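**Two arms, one table, and a very patient go at the tidying up**

If you've ever looked at a cluttered table at the end of a long day and wished something else would deal with it, there's a workshop in Nendton where they're having a proper crack at the problem. Vitier, a small automation outfit, has spent the months since March teaching a pair of robot arms to do the sort of chore most of us do half asleep: pick up the odds and ends, put them in a container, leave the table clear.

It sounds like nothing. It's a wonderfully hard nothing! Factory arms have been welding and stacking for decades, but they like the same part in the same spot every time. A kitchen bench or a shop counter never looks the same twice, and that's the bit Vitier wants to crack.
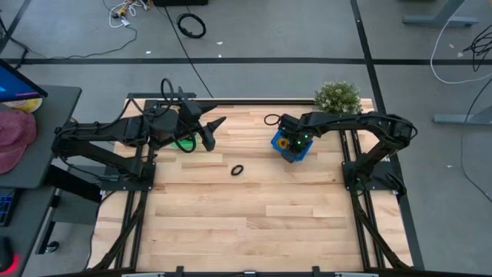 Normand Kennedy leads the project, which goes by the name Tondico, and he's happy to talk about hair ties for as long as you'll let him. Small, dark, floppy things are murder for a gripper, he says. A roll of tape holds its shape and gives the fingers something to close on. A thin rubber ring squashes, rolls or slides off sideways, and you need to come at it nearly flat to the table.

"My four-year-old can do it without looking," Kennedy told us. "We needed 2000 practice runs before I'd let my mum watch."

Those runs are done with a person guiding the arms through the job, over and over, while the software learns from the movements. Then the arms get their turn alone. The team's latest test was a set of 50 solo attempts at clearing a table of small items, and Kennedy says most of them ended the way they should. The ones that didn't tended to go wrong in the same place, with the container getting nudged while the second arm was reaching for it. Having two arms helps a great deal there (one can steady while the other drops things in), but it also means each has to keep out of the other's way, and they are still a bit polite about it. There's a fair amount of hovering. 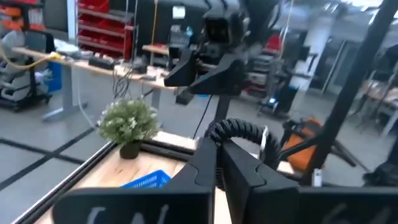

So, can a machine do your chores yet? Slowly, and only some of them. Kennedy reckons sorting small stock back into bins is the closest to being useful, and Cao, a hardware and craft shop two streets over, has already put its hand up to try the system on its returns counter. Staff there deal with loose bits and pieces every evening after close, and they'd be delighted to hand over even the boring half.

Homes are further off. Folding, wiping and anything involving a full glass are all still on the wish list, and Kennedy won't put a year on them. Speed is the other sticking point. A job that takes you or me a few seconds can take the arms a good while longer, though he points out they don't mind starting at 5 in the morning.

Still, it's hard not to grin when you hear how far the thing has come since autumn. The first version couldn't reliably let go of what it was holding. The next round of training adds soft items, starting with socks, and Vitier plans to open the workshop to neighbours for an afternoon once the arms can manage a pair.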